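# Putting old westerns back on disc - speaker notes

Trumness collectors' evening, Mar 15, 2026. Slides are mostly stills and menus, so keep talking over them.

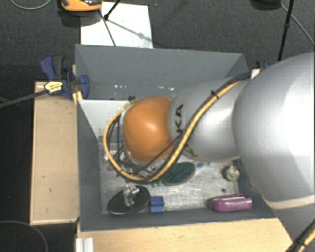

A reader of the newsletter wrote in to ask why we bother with discs at all when most of the catalog streams somewhere. Start with that question. The short answer is that three of the films on tonight's list don't stream anywhere, and a fourth streams only in a version with the wrong aspect ratio.

## Opening (keep short)

- Thank Trumness for the room. Mention the bar closes before the Q&A.
- I've worked on releases for Usdale for seven years. Mostly westerns, a few crime pictures.
- I'm not going to talk about titles we haven't announced. Please don't ask in the Q&A, I'll only say no.

## How a title gets picked

Rights first. If the rights are split between two estates and a bank, we usually walk away. *Clundwood* took so long because the music was licensed apart from the picture, and the license had run out.

Then we look at elements. Is there a negative? Is there a decent interprint? For *Clundwood* the negative was complete except for reel 3, which came from a later print. You can tell when you watch it. The grain gets heavier at the river crossing and stays that way until the funeral. We said so in the booklet and on the back cover.

(Play the river crossing clip. No sound needed.)

## Numbers

- First pressing of *Clundwood*: 4000 copies.
- Slipcovers for the first pressing only. People have strong feelings about slipcovers.
- Over 100 emails about the color timing, most of them before the disc was out.

Pause here. Someone will want to talk about the color timing. Say it comes up in the next part.

## Color timing

The old DVD was too warm. Everybody's skin was orange and the night scenes were plain daylight. We matched the new master to a studio print from the first run. It's cooler, and the day-for-night shots are dark again - darker than people remember from TV.

Side-by-side slide: the saloon, old disc on the left, new on the right. Let it sit for a bit. Point out the wallpaper pattern, which you couldn't see before.

## Extras

- The commentary was recorded in one afternoon. We cut two long silences and left the rest.
- The trailer is in rough shape. We didn't restore it.
- The alternate ending is silent. The sound for it hasn't been found, so it plays with subtitles taken from the script.
- Schouten did the menus and the authoring. The first batch of check discs had the chapter stops off by one, and they fixed it before the pressing.

If time is short, skip the trailer and go straight to the alternate ending.

## Likely questions

- 4K? Not for this one. The budget wasn't there, and reel 3 wouldn't gain much.
- Region coding: none on the Blu-ray.
- Second pressing: yes, in a plain case, same disc inside.
- Mono only? Yes. It was made in mono, and we didn't build a surround mix.

## Before leaving

Put the sign-up sheet by the door. Spare booklets are in the blue folder, and the clip drive goes back in my bag, not in the laptop.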